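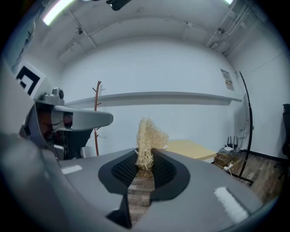 A tuft of wood excelsior in the jaw, router and lamp stand behind.

Tips for picking up packing wool with the Cunex hand grippers

Had the Cunex pair on hire from Firnia for a while now, mostly for packing jobs. Quick notes before I forget them. Excelsior (wood wool, straw, whatever you call it) is the worst stuff to grab so thats where most of these come from.

Pinch low. Grab the tuft near the bottom and let the top stand up loose. Grab it in the middle and both ends flop.

Stray strands get down into the slot between the pads. Pull them out every few grabs. Tweezers, not a knife - the mesh insert scuffs easy.

Small tufts. Big handfuls look faster. They're not.

Fluff the bundle by hand first. Straight out of the bale it's a brick.

Two grippers: one holds, one pulls. Took me a whole evening to stop them bumping fingers. Keep the second one a bit back and to the side till you need it.

Wipe the rubber with a damp cloth, let it dry. No oil, no furniture spray. Séverine Pons at Firnia told me that one after I'd allready used the spray.

Sweep after. Shavings on a plank floor get everywhere and cables drag them around. Tape cables down if you can.

Is it worth the money? Hire is 100 a month, 300 deposit, and you get the deposit back if the pads aren't torn. Buying the pair is 1,930. For one season of gift boxes I'd hire. If you're packing past 3,000 boxes then buy, the sums work out.

Good: grip is gentle, didn't crush anything thin. Pads swap without tools.
Bad: wrist gets tired. Manual is two pages and one of them is the warranty. Spare pads were out of stock all December.

Tried the Melladell one too. Stiffer squeeze, smooth pads, straw slides right out. Fine for cartons, wouldnt use it for anything loose.

Will add a bit on tissue paper when I get to it - same idea, pinch low, less of it.

Updated 2nd March

Search tips... Go
Contact | © Dijkstra Workshop Tips | Back to top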